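Review: Randerent hand-guiding and teleop kit, five weeks in
by Tegan Hapeta

I've wanted to teach robots by showing them things ever since I gave up on scripting grasps, so I had high hopes for the Randerent kit. It mostly met them!

You get a pair of tracked gloves, a foot pedal and software that maps your hands onto a two-armed humanoid, either a real one or one in the bundled simulator. Press the pedal, do the job, release, and the demonstration is saved. My first go at moving a tomato into a bowl was dreadful (I came in far too low and swept it off the counter), but by the end of that afternoon I had 50 clean runs and a very silly grin.

The kitchen is my favourite of the practice setups. There's an eggplant and a tomato on an oval mat, a big wooden bowl over to the right, and loads of bare marble to recover on when you fumble. The fingers follow yours beautifully, and the thumb is nearly as good – it lags a touch when you pinch quickly.

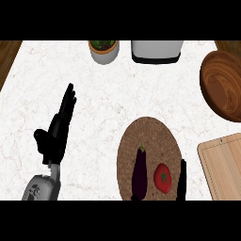 Recording and replay

This is where the kit won me over. Every run can be scrubbed, trimmed and relabelled, and the colour-coded timeline shows where you hesitated. Đức Vi, who shares my bench, recorded 60 runs in his first session and binned a third of them without once opening the manual.

Hand-guiding a real arm works too, though you'll want a second person on the pedal. Our old Odmont arm felt heavy at the elbow until I turned gravity compensation up, a setting buried three menus deep.

Niggles

The gloves run small, and recalibrating after every tea break gets old. At $2835 it's a serious purchase for a hobbyist. I'd still buy it again, and I've already started on the left-handed demos.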